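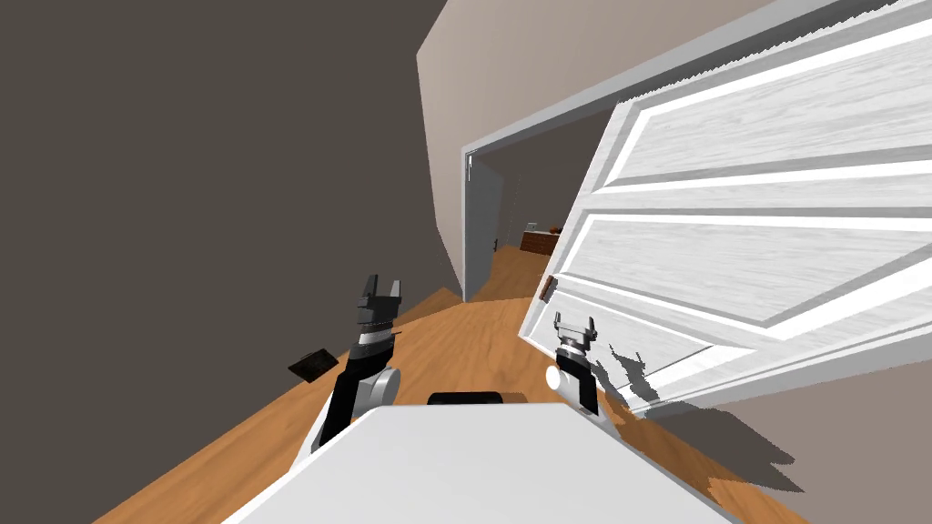
Sim, doorway run, head camera view. Arms forward, both grippers open, white door on the right.

Notebook, 15th April

Good long day on the doorway task, and I want to get it all down before I forget which branch has what in it. Coffee is cold, the plots are still open on the other monitor, so apologies in advance if this wanders.

First, the tilt. I spent most of the morning on it and I'm still a bit fond of it as a bug. The room comes through the head camera leaning hard, floor climbing up to the doorway from the lower left, and my first thought was that the neck joint had slumped. So I dumped the joint states and the neck was exactly where I'd commanded it. Then I blamed the physics, which was unfair of me, the physics has been very well behaved since we moved to the new build in March. What I think is going on (Yavuz, please check me on this) is that the camera roll is applied in the wrong frame when Adano hands the pose over to the renderer. The body top is tilted along with everything else, and the arms look right relative to the floor in the side view, so I'm fairly happy it's only the view.

Now, does it matter? For the person watching, no. For the door detector, yes, very much! Wirkano was fitting its door plane with a prior that says vertical edges are near vertical in the image, and with the casing running off on a diagonal like that it just threw the whole fit away. It would latch on to the long straight line where the dark gray wall meets the floor and call that the door. I got quite cross with it, and then I remembered that I wrote that prior myself, on a Friday-afternoon sort of brain, and left a comment saying "fine for now."

Changes made:

Pulled the image-vertical prior out. The fit now uses gravity from the base IMU, rotated into the camera frame. One extra transform, no cost I can measure.

Rejected any candidate plane without at least one parallel pair of panel edges inside it. The bevels on the white door are nice and crisp, so this works well here. It will be useless on a flat door and I know it. Written on the whiteboard under "later."

Turned the shadow mask back on. The shadow under the door has a horrible saw-toothed edge in this renderer and the floor segmentation was calling the dark part a step down. I tried a higher shadow map resolution first and the frame time went up more than I liked, so masking it is.

Batch of 26 runs after that, random start poses. The door was found in all but 3. Two of those were starts where the robot was so close to the door that the handle was out of view, and I can't really blame the detector for that. The third I don't understand yet. I've saved the seed in the Jaiswal folder and I'll step through it tomorrow with fresh eyes.

Handle: it's small and brown, it sits near the door's left edge, and from back here it doesn't cover many pixels. Detection is jumpy. I'm averaging over 10 frames before the planner gets to see anything, and that calmed it down nicely, though it does make the robot look thoughtful before it moves.

Planner notes. The right arm is the obvious one for this door, but the planner kept offering the left with a long reach across the body. It's the cost on the right elbow, I had it set too high from the drawer work. Halved it and the silly plans went away. The right gripper still comes too near the lower panel for my taste, so I've padded the door's collision shape a little. Need to watch that the padding doesn't close off the gap we want to drive through.

There's also the dark flat thing lying on the floor to the left (book or tablet, I haven't looked it up in the Wadalach scene list). The costmap doesn't see it at all. Too thin for the height threshold. The base would roll straight over it. I'd like to handle that from the camera side, with a color difference against the floorboards, before I start lowering thresholds and get phantom obstacles from the wood grain.

For Yavuz Yazıcı, when you're in: your branch and mine both touch the frame handoff file, so please pull before you start or we'll be merging all afternoon. And could you run the same seeds with the roll forced to zero? I'd love to know how much of today's improvement is real and how much is me working around my own bug.

Still to do: find that third seed, get the handle confidence into the log, and fix the roll properly in Adano.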